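Our foundation spent Sunday at the Rathjen Fund's open day in Jonovberg. Rathjen makes 3-year operating grants to 100 small charities, and we wanted to hear how the grantees get by without annual reapplication.

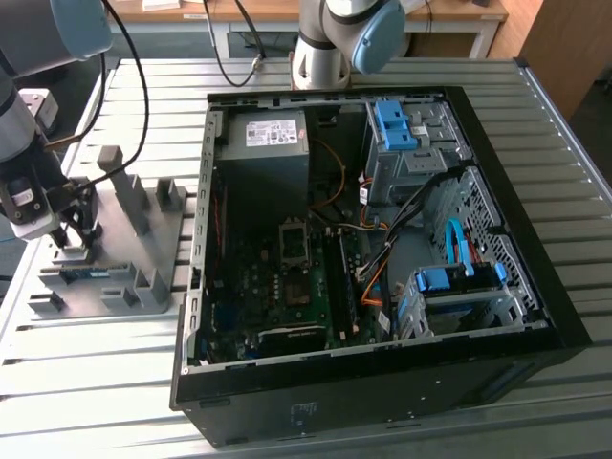 Ludger Haberkorn said the longer term mattered less to him than the report, which has shrunk to two pages. Others at his table wanted the old budget form back, as their boards still ask for it.

The morning session covered reserves. Rathjen now lets a grantee hold back part of each payment, and the Perar office keeps the records.
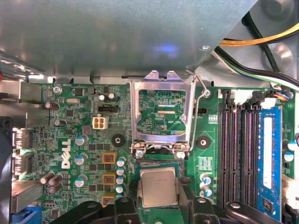 ## Afternoon: the Muda grants

Muda is the small-equipment line, capped at $400 per request. Applications are one page and go to a single reader. We asked about appeals and were told there is no process yet. A draft is due in September.
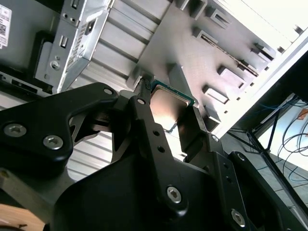 *A processor, close up. Rathjen open day, Jonovberg.*

We left with the reserve policy and a copy of the short report form.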